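Small Racks at Home: Frequently Asked Questions

Last updated January 25, 2021

We get a lot of mail about putting a rack in a room where people also live. Most of it asks one of the questions on this page, and a fair amount asks it in capital letters. The answers apply to open-frame racks in general and to the Kundstead frame in particular, as that is the one we sell the most of.

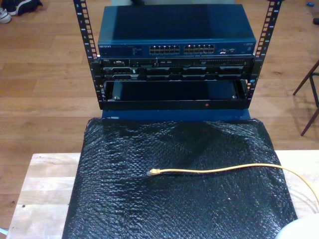
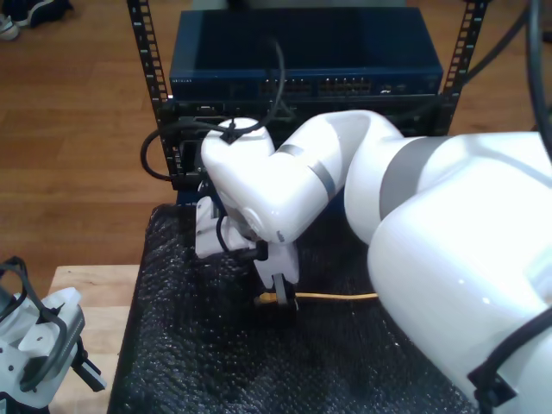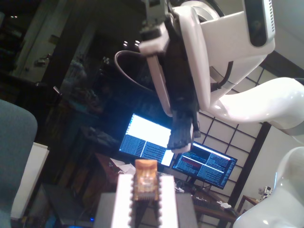 Do I need a rack at all?
If you own one router, no. Put it on a bookshelf and enjoy your evening. If you own a switch, a server and a growing pile of things balanced on the server, yes.

Open frame or closed cabinet?
Open, for most homes. You can reach everything, heat has somewhere to go, and you will be able to see the dust coming. A closed cabinet is quieter by a little and prettier by a lot. The Dremmont cabinet is a fine piece of furniture, and it costs like one.

What are the little numbers on the rails?
Rack units. They tell you how high you are, so that the left side of your server ends up level with the right side. People who ignore them get to mount everything twice. Each unit has three holes per rail, and the gaps between the holes are uneven on purpose. Start from the number and you'll be fine.

Square holes. Where are my threads?
In the bag of cage nuts. They clip into the square holes from behind, and the screws go into them. Every frame we ship includes 26, and you will lose some under the couch. Use the small hook tool from the same bag. A flat screwdriver also works, right up until it meets your thumb.

What goes where?
Heavy at the bottom, light at the top, unless your cables argue otherwise. A switch above a server is a common arrangement and saves you crawling. Check that the server's weight is carried by rails or a shelf. The front ears were never meant to hold it alone.

Is an empty shelf a waste of space?
It is until December, when someone in the house gets a gadget with no mounting ears and a power brick the size of a sandwich. Leave one shelf open if you can spare it.

My floor is wood. Will the rack ruin it?
Bare metal feet will try. Our felt pad set (item 1144, pack of 4) fits the Kundstead base and most others. Lift the frame when you move it, with a second person. Dragging it on felt works once.

How long should my patch cables be?
Shorter than the ones you have. Measure the run, add a hand's width and stop there. Pick a color for each job and write down what it means somewhere other than your memory. Grajales cables come in enough colors to keep you organized or to finish you off, depending.

Can I sleep in the same room?
That depends on the server. Most small switches are quiet or silent. A used rack server at startup sounds like a hair dryer with a grievance, then settles down to a steady hum. Try it for one night before you bolt anything.

Will the Menora side panels fit my Kundstead frame?
Only frames with a serial number of 1388 or higher. Older frames have a different bolt spacing, and we have heard about the drill and would prefer not to hear more.

Can I return a frame I've already assembled?
Yes, if you take it apart first and all the screws come back with it. Send the cage nuts too, including the ones from under the couch.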